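Ebrahimi Shop Supply
Home > Counter equipment > Tills and cash drawers > Kolto 400

Kolto 400 Counter Till with Cash Drawer
Made by Brastex
Price: $682
Availability: in stock at Fondham, ships next business day
Price last checked: 5th March

The Kolto 400 is a counter till for small independent stores. It comes as a single set: the till itself, a steel cash drawer, a receipt printer built into the case, and the cables to join them. It suits a gift store, a card store, a bakery counter, or any business where one or two people ring up sales and the same person often does the books at night.

The till keeps its own records. It doesn't need an internet connection to take a sale, print a receipt, or run the end-of-day report. If you do connect it, it can send each day's totals to a computer as a plain spreadsheet file.

We have sold the Kolto line since the first model. The 400 replaces the older Kolto 100, which Brastex no longer makes. Drawers from the 100 will not fit the 400, but the coin trays are the same, so keep yours if it is in good shape.

What it does

Sales are entered by department, by saved item, or by price alone. You can save up to 400 items by name. Most stores we supply save their regular stock and ring up one-off pieces under a department key, with the price typed in. Departments can be renamed at any time and the change shows on the next receipt.

Sales tax is set once, during setup. Each department can be marked taxable or not taxable. If your rate changes, the new one is entered from the manager menu and applies from the next sale. Earlier sales keep the old rate in the reports.

Every clerk can have a separate code. The end-of-day report then shows sales, refunds, voids and drawer openings for each code. Stores with one person at the counter usually leave this switched off.

Refunds need the manager key. So do voids after the receipt has printed. Two manager keys come in the box — put one somewhere other than the drawer.

The drawer

The drawer is steel with a removable tray. It opens by itself at the end of a cash sale and stays shut for card sales unless you set it otherwise. There is a slot at the front for checks and large bills, so these can go in without opening the drawer. If the power fails, the drawer opens with its own key.

The tray lifts out in one piece for counting. A locking lid for the tray is sold separately at $29. Stores that carry the tray to a back office or a safe at closing tend to buy it.

Taking cards

The Kolto 400 does not process cards. It works next to the card reader you already have: ring up the sale, press Card, and take the payment on the reader. The till records it as a card sale and the two totals can be checked against each other at closing. Your card fees and your contract with your card company stay as they are.
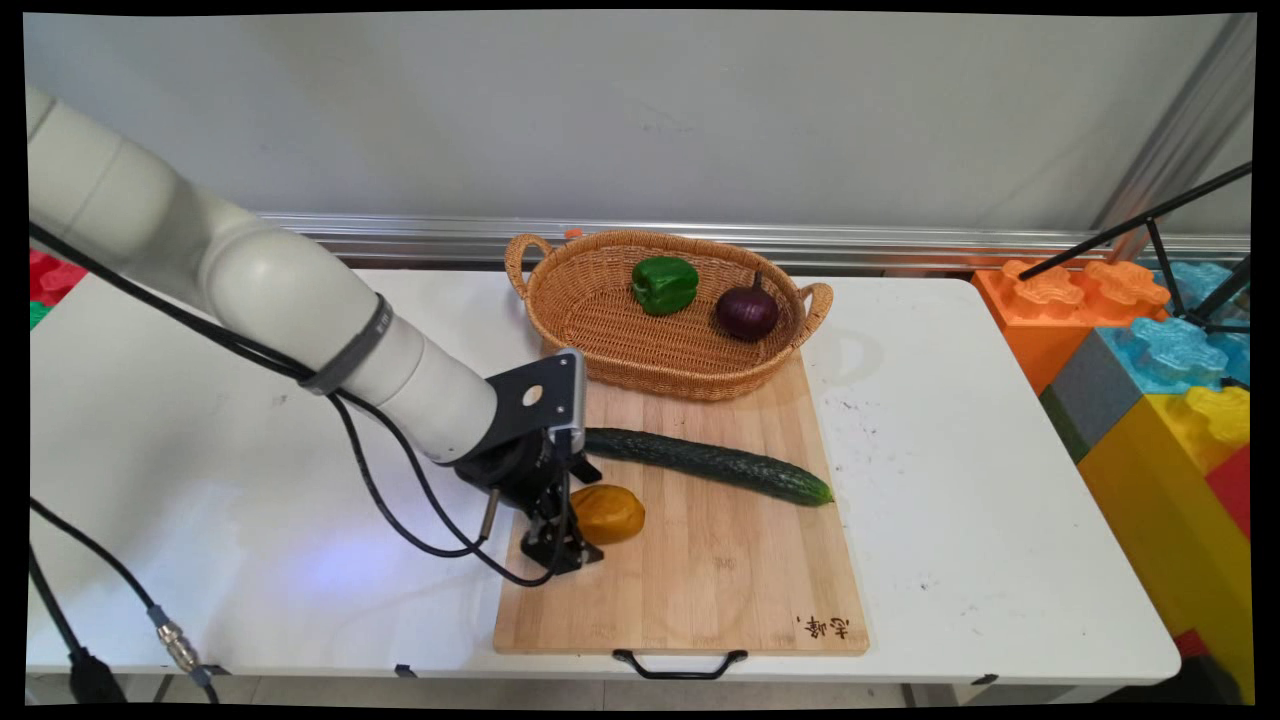 Can I use the Kolto 400 in two stores and see the totals together?
Each till holds only its own sales, so you would need one for each store. The daily files can be opened side by side in any spreadsheet program and added up there.

Setting it up

Allow an evening for the first setup, mostly for typing in your items. The till can be used before that is finished. Date, time, tax rate and store name come first, and the screen walks through them in that order. Store name and address print at the top of the receipt, and there is room at the bottom for a return policy or opening hours.

Item lists can be loaded from a spreadsheet over the supplied cable. The columns have to be in the order given in the manual, with the price last. If a line is wrong, the till skips it and prints a list of skipped lines at the end. Fix those and load the file again. Items already in the till are not doubled up.

If you would like us to load the list before shipping, write that in the order notes and we will send you a blank sheet. There is no charge for this on new tills. It adds a few days to delivery.

Reports

The daily report prints on the receipt roll and clears the day's counters. A reading can also be printed at any time without clearing anything, which is handy at a change of shift. Monthly and yearly totals are kept separately and are cleared by the manager only.

The exported file lists each sale on its own line with date, time, department, tax and type of payment. We have had bookkeepers ask for one line per day instead — that option is in the export menu under Summary.

In the box

Kolto 400 till with built-in printer
Steel cash drawer with coin and bill tray
Drawer cable, computer cable and power cord
Two manager keys and two drawer keys
One receipt roll
Printed manual

Receipt rolls

The printer takes thermal paper, so there is no ribbon or ink. Use the width printed inside the lid. We sell rolls by the box, and a quiet store will get through roughly 100 sales on the starter roll before the colored stripe appears. Keep spare rolls away from the window and from heaters.

Delivery and pickup

Tills ship in one carton. The drawer is heavy, and the carrier will need a signature. Pickup from our Fondham counter is free. Please wait for the message saying your order is ready, as boxed tills are kept in the warehouse and have to be brought over.

Returns and repairs

Unused tills can come back within the return period shown on your invoice. A till that has been set up and used can be exchanged if it is faulty, but not refunded. Repairs under the Brastex warranty go through us. Print the yearly totals and export your sales before sending a till in, as the memory is sometimes cleared during repair.

Loan tills are available to customers within our Fondham delivery area while a repair is being done. Ask when you book the repair.

Often bought with this

Locking tray lid, $29
Receipt rolls, box
Spare coin tray
Dust cover for Kolto tills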